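Herness engine log - small beam engine, condenser not pulling down
Status: open again, then closed (see bottom)
Opened by: Botond Szénási

Putting this on the tracker so the next person with a Herness kit has something to read. The engine is the half-beam type with a separate condenser and a hand-worked injection cock, and it is a lovely thing to build. Symptom: it runs, but only just, and the vacuum gauge never gets where the drawings say it should.
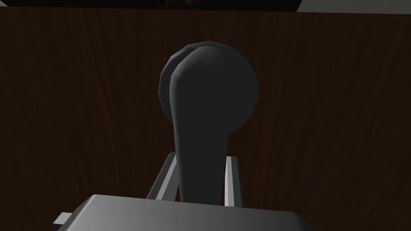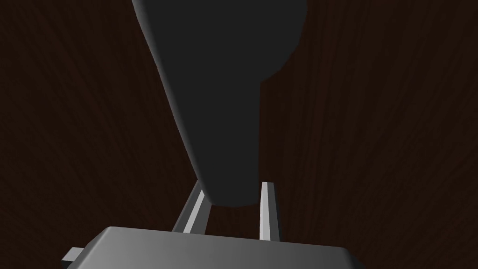 Dark gray shapes over dark brown wood grain, both rendered.

First run. Boiler steady, cylinder warmed through, drains open until they blew clear. Opened the injection cock a quarter turn and the beam went over by itself on the second try, which made my whole week! It managed 2 strokes a minute and then sulked. Gauge hovered low and crept back whenever the piston was at the top.

Second run. Suspected the air pump. Took the bucket out and found the leather fine, the clack seating nicely with a bit of lamp oil on it. Put it back. No change at all, so that's one off the list.

Third run. Repacked the piston rod gland with graphited yarn, three turns, joints staggered. A bit better. I could hear a faint hiss at the top cover before and I can't now. The engine ran long enough for me to drink a coffee next to it, and the sound when it settles into a rhythm is wonderful - a sort of sigh and a clunk.

Reply from Selvanayagam:
Great project! Did you check the eduction pipe flange? On mine the paper gasket had dried out over the winter and drew air only when the pipe was hot. Try a candle flame along the joint while it is under vacuum. If the flame leans in, there's your leak. Also, how warm is the water leaving the hot well? If it's up near the steam side you are short of injection water.

Botond Szénási:
Candle test done, brilliant trick, thank you. The flame leaned in hard at the lower flange, just beside the stud nearest the wall. Made a new gasket from Trillden sheet, oiled both faces, pulled the nuts down evenly. Hot well water was at 55 C, so I opened the injection a touch more.

Fourth run. Much happier! The beam swings all the way and the catch pieces stay clear of the spring blocks. Ran for 90 minutes with one top-up of the boiler. Closed the ticket.

Wednesday, May 1, 2024 - reopened. Gauge dropping off again, only after a long stop. Flange is tight, candle doesn't move. Gland is tight.

Selvanayagam:
Snifting valve? If grit gets under it, it seals all right with the engine running and weeps when everything stands. Mine was full of pipe scale. Lap it with fine paste, 800 grit or better, and fit a strainer on the injection line while you're in there.

Botond Szénási:
Yes, it was the snifting valve. A crumb of scale right on the seat. Lapped it in, rinsed the housing, fitted a Kanholm strainer ahead of the cock. Left it standing over lunch and the gauge held. Started on the first swing of the beam afterward, and I may have cheered.

Still to do: lag the cylinder before November, and check the strainer after every few runs. Closing.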